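Bin liners, bags and the small bin by my desk

I've had a few messages since the fridge drawer page asking what I do about the little bins, the ones in the bathroom and the study and under the dressing table, so I've put all my bits and bobs on the subject in one place. It's not glamorous but I do seem to have opinions!

First, the liner. For years I used carrier bags from the shop because they were there, and they were always either too narrow to go over the rim or so wide that they slid down inside the first time anything heavy went in (an apple core will do it). If you measure one thing this month, measure round the top of your bin with a bit of string and then take the string shopping with you. You want a bag whose opening is a bit bigger than the string when you lay it flat and double it. Too snug and it splits at the seam when you stretch it over.

Then leave a good long cuff. I pull mine right down the outside, a lot further than looks necessary, and let it hang. My sister thinks it looks like a skirt and she's right, but it doesn't slip. If you can't bear the look of it, gather the spare to the back and tuck it under itself, or put an elastic band round just beneath the rim. The wide ones that come on broccoli are perfect.

Do push the air out as you go. Put your hand in flat, press the bottom of the bag down to the bottom of the bin and run your fingers up the side. If it keeps puffing back up at you, pull the cuff away at one side for a second and it'll sigh and settle. 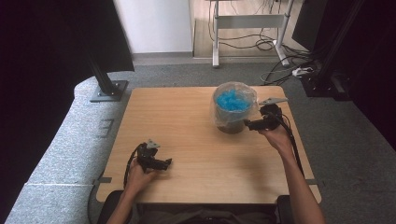

Clear bag over a dark pot, plenty of spare down the outside, and bright blue at the top.

I'm very fond of a clear bag for anything you're storing as well. You can see what you've got without undoing it all, and if you've dropped an earring in with the packaging you've some hope of spotting it. Coloured bags are better in the bathroom for reasons I needn't go into.

Do the changing on a table if your bin is small enough to lift. I did it bent double on the floor until my back had a word with me, and it's so much easier sitting down with the thing in front of you and both elbows free. Give the table a wipe afterwards, obviously. A sheet of newspaper underneath saves even that.

Spare liners live in the bottom of the bin, underneath the one in use. I know everybody says this one but it took me ages to start doing it. I put in 7 at a time, folded in quarters, and when I get down to the last two I write bags on the shopping list. Don't put the whole roll in a small bin, it takes up half the room and goes damp if there's a leak.

For smells, a spoonful of bicarbonate of soda on a folded piece of kitchen paper, right at the bottom under the spare bags. Change it when you wash the bin. I've tried the scented liners too and they gave me a headache, though Marisa Villa who wrote in from the coast swears by the lemon ones, so do try a roll if you like that sort of thing.

Washing: warm water, washing-up liquid, an old dish brush, then upside down on the draining board until it's bone dry. Woven or fabric ones can't be dunked, so wipe them inside with a cloth that's barely damp and stand them by an open window.

If a bag does split on the way out, don't try to lift the contents into a new one. Pull the new bag up over the outside of the old one from underneath, like a sock, and carry the lot out together.

Next time I'll do the recycling box, which is in a dreadful state at the moment.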